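Preguntas que me hacéis sobre robots y tareas de casa

Por Cúc Khổng
2021-03-17

Llevo una temporada escribiendo sobre automatización doméstica y de taller, y el buzón se me llena siempre de las mismas dudas (cosa que me encanta, no os cortéis). He juntado aquí las más repetidas. Contesto desde mi experiencia de trastear con estas máquinas y de dar la lata a quien las fabrica, así que si trabajáis en el sector y veis una burrada, escribidme y la corrijo.

¿Hay ya un robot que me recoja la casa?

Entera, no. Hay aparatos que hacen una tarea y la hacen bastante bien: aspirar, fregar suelos lisos, cortar el césped. Recoger es otra historia, porque un calcetín, un vaso y el mando de la tele se agarran de tres maneras distintas y encima cada día están en un sitio diferente. En marzo vi una demostración de Flirico en la que el brazo guardaba tazas en un estante y quedé encantada, hasta que alguien le puso una taza boca abajo y ahí se quedó el pobre, pensando.

Pero si en las fábricas llevan décadas con robots, ¿por qué en casa no?

En la fábrica la pieza llega siempre igual, con la misma luz y en la misma postura. El robot repite. En mi cocina no hay dos mañanas iguales, y además estoy yo por medio, y el gato, y la silla que nadie mete debajo de la mesa. Thịnh Âu, que monta células de trabajo para Estach, me contó que una de sus máquinas coloca 600 piezas por turno sin rechistar, y que basta con cambiarle la bandeja por otra un poco más alta para tener que llamar a un técnico.

¿Qué tarea parece tonta y resulta dificilísima?

¡Coger cosas pequeñas y blandas! Un trocito de algo encima de una mesa, por ejemplo. Nosotros lo pillamos con dos dedos sin mirar. Una pinza tiene que acertar con el sitio, bajar lo justo para no chocar con la mesa y apretar sin aplastar, y si la cosa no tiene una forma clara, ya ni os cuento. 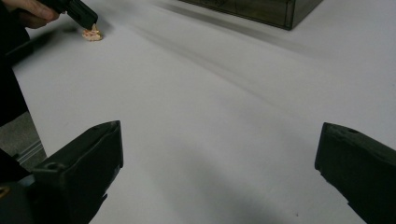

¿Cuánto tarda un robot en aprender una tarea nueva?

Depende muchísimo de la tarea y de lo que se le parezca a otras que ya sabe. En el taller de Serner le enseñaron a un brazo a meter arandelas en una caja con 312 demostraciones hechas por personas, y acertaba casi siempre. Cuando probaron con bolsitas de plástico hubo que empezar prácticamente de cero. Sơn Trịnh, el que llevaba las pruebas, me dijo que lo pesado es repetir lo mismo con variaciones: más a la izquierda, con menos luz, con la caja girada.

¿Y doblar la ropa?

Ay, la ropa. Se puede, despacio y con condiciones. Toallas, pase. Una camisa sacada del montón y hecha un churro ya es para valientes. El prototipo de Cheon que pude probar tardó nueve minutos en doblar una camiseta, y la manga quedó fuera. Yo sigo doblando a mano delante de la tele, y tan contenta.

¿Me compro algo ahora o espero?

Para suelos, compraría ya. Para todo lo demás, esperaría. Y si tenéis un taller pequeño con una tarea muy repetitiva, pedid una prueba con vuestras propias piezas, las feas también, porque con las piezas del comercial sale todo de maravilla.

¿Nos van a quitar el trabajo?

Me lo preguntó Thảo Trình, que lleva media vida embalando, y no le quise soltar una frase hecha. En su nave entró una máquina para cerrar cajas y ahora ella se dedica a revisar y a rellenar los huecos, que es justo lo que la máquina no sabe hacer. De los puestos de dentro de diez años no tengo ni idea y desconfío un poco de quien dice tenerla.

¿Puedo mandarte mi pregunta?

¡Claro! Tengo unas 67 pendientes, así que paciencia. Las de robots de cocina van en otra página que estoy preparando con Sơn Từ.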